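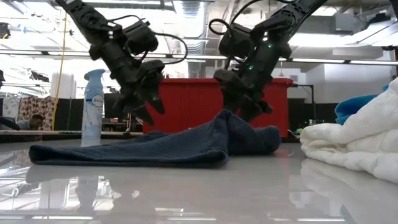 A navy towel in a heap on a white table, with a white towel to the right.

Why towels are fluffy, and how to fold one

A towel is a piece of cloth made to take up water. Most bath towels are made from a cloth called terry. Terry has a flat layer in the middle, like the cloth of a shirt, and small loops of thread standing up from it. The loops are called the pile.

What the loops do

Water sticks to the surface of thread. The more surface there is, the more water the cloth can hold. A loop has a front, a back and a gap in the middle, and all of these can hold water. A flat cloth of the same size has far less surface for the water to reach.

Towel makers measure how heavy the cloth is in grams per square metre. A thin towel for the gym might be 400. A higher number means more thread, so the towel can hold more water, but it also takes longer to dry on the rail.

Most towels are cotton. Cotton comes from the fluffy part around the seeds of a plant. Its fibres let water soak in as well as cling to the outside. Many sports towels are made from very fine plastic fibres instead, and these dry quickly.

Why a towel will not lie flat

Drop a shirt on a table and parts of it will settle quite flat. Drop a thick towel and it tends to make peaks and rolls. The pile keeps the layers apart, and thick cloth resists being bent sharply. The dark towel at the top of this page does both things: one part is a flat, folded strip, and another part rises to a soft peak before it ends in a rounded roll.

Engineers call the way cloth bends and hangs its drape. Thin silk has a soft drape. A thick towel has a stiffer one, and a tea towel comes somewhere between the two.

How to fold a bath towel

You need a clean, dry table that is wider than the towel.

Find two corners at the same short end. Hold one in each hand and lift the towel until it hangs straight. Shake it once or twice.
Lay it on the table and smooth it from the middle outwards with flat hands.
Bring one short end over to meet the other. The towel is now half as long.
Fold it in half again in the same direction.
Fold the long strip into 3 equal parts, like a letter.

Put the towel on the shelf with the rounded fold facing out. If one side of the stack is higher than the other, turn every second towel round – the thick edges will then be shared between both sides.

Try it: the drip test

Marilou Castillo's class at Winenton tried this in April. Cut two squares of old cloth, one terry and one flat cotton, each 19 centimetres wide. Put each square on its own plate. Add water to the middle with a teaspoon, one spoonful at a time, and stop when water runs out onto the plate. Write down the number of spoonfuls for each square.

Words to know

Terry: cloth with loops on its surface.
Pile: the loops themselves.
Fibre: a very thin strand. Many fibres are twisted together to make thread.
Drape: the way a cloth bends and hangs.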